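会社案内

株式会社Clotari アルミフレーム事業部について

当事業部は、アルミ押出形材を用いた架台、作業台、保護カバー等の設計、切断加工および組立を行っております。主な取引先は食品、印刷、物流の各業界の設備部門であり、図面をご支給いただく案件のほか、現場での寸法確認から承る案件にも対応しております。

沿革
当社は金属建具の加工所として創業し、後に形材の切断請負を開始いたしました。現在は本社工場および第二工場の二拠点体制で、従業員数は65名です。規格品シリーズ「Wavby」は、標準在庫として176品目を取り揃えております。

事業内容
・アルミ形材の定尺切断、穴あけ、タップ加工
・架台、作業台、棚、間仕切りの設計および組立
・ねじ、座金、ブラケット等の締結部品の選定と供給
・既設フレームの改造、増設、移設

切断は最大2165ミリメートルの長さまで社内で行い、これを超えるものは協力会社のBrarkov社に委託しております。標準品の出荷は、ご注文確定後7営業日以内を原則といたします。

体制
事業部長 アネリース・ズッター(Annelies Sutter)
技術課長 マチェイ・フルニチアル(Matěj Hrnčiar)

技術課では設計と組立の担当を分けず、図面を作成した者が初回の組立に立ち会います。組立中に判明した干渉や工具の入りにくい箇所は、その場で図面に朱書きし、改訂版を発行いたします。改訂履歴は納入後も保管し、増設のご依頼の際に参照しております。

品質に関する考え方
寸法検査は全数について実施し、検査表を製品に添付いたします。外観につきましては、傷、打痕、切断面のばりを確認項目としております。検査表の書式は取引先のご指定に合わせることも可能です。

お問い合わせ
お見積り、図面のご相談は営業窓口にて承ります。形材の断面寸法、必要本数、ご希望納期をお知らせください。
(本ページの記載内容は2020/11/9現在のものです)

締結部品の選定は、当事業部が創業以来重視してきた業務です。形材の溝形状と荷重条件を確認のうえ、ねじの径、長さ、座金の有無を決定し、部品表に記載いたします。溝が二本平行に通る形材では、どちらの溝を用いるかによって取付位置が変わります。六角穴付きのねじと丸い座金を、一方は下側の溝、他方は上側の溝というように互い違いに配する場合には、部品表に溝の別も併記しております。

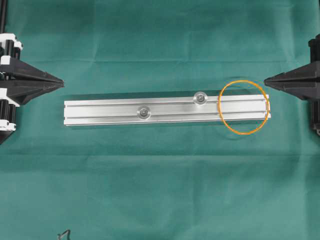
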